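Reading Aloud at Bedtime: What Families in Umside Are Learning

The Cleltstead Early Years Service has published the findings of its shared reading programme, which supported 168 families with children under the age of three. Each household received a set of picture books and a short guide to reading together, and parents were invited to keep a simple diary of the sessions.

The programme began in February in Umside, where health visitors had reported that many parents felt unsure when to begin. Some believed that a baby who could not yet follow a story would gain little from hearing one. The Service takes the view that reading may begin in the first weeks of life, and that the choice of book matters far less at this stage than the closeness and the sound of a familiar voice.

Parents recorded 1338 sessions in all. Most were short, and few reached the last page. Babies chewed the corners, turned several leaves at once or asked, by pointing, for the same picture again. The guide advises parents to follow the child's interest and to leave the printed words aside when a conversation is going well.

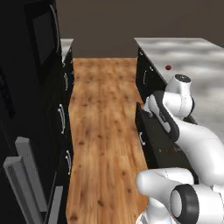

Tamsin Whitlock wrote in her diary that she had given up on bedtime altogether, her son being too tired by then to listen, and that breakfast had suited them both far better.

Her experience was shared by other families, and the guide has been amended accordingly. It now suggests any settled point in the day, with five minutes as a sensible beginning. Parents who work shifts are encouraged to agree a time with grandparents or childminders, who may borrow the same titles from the library.

A second stage will open to 60 further families. Man-sik Gil, who will coordinate it, has asked that books be supplied in each household's home language wherever the library can obtain them. Applications close on 05/04/2024, and forms are held at the Umside library desk.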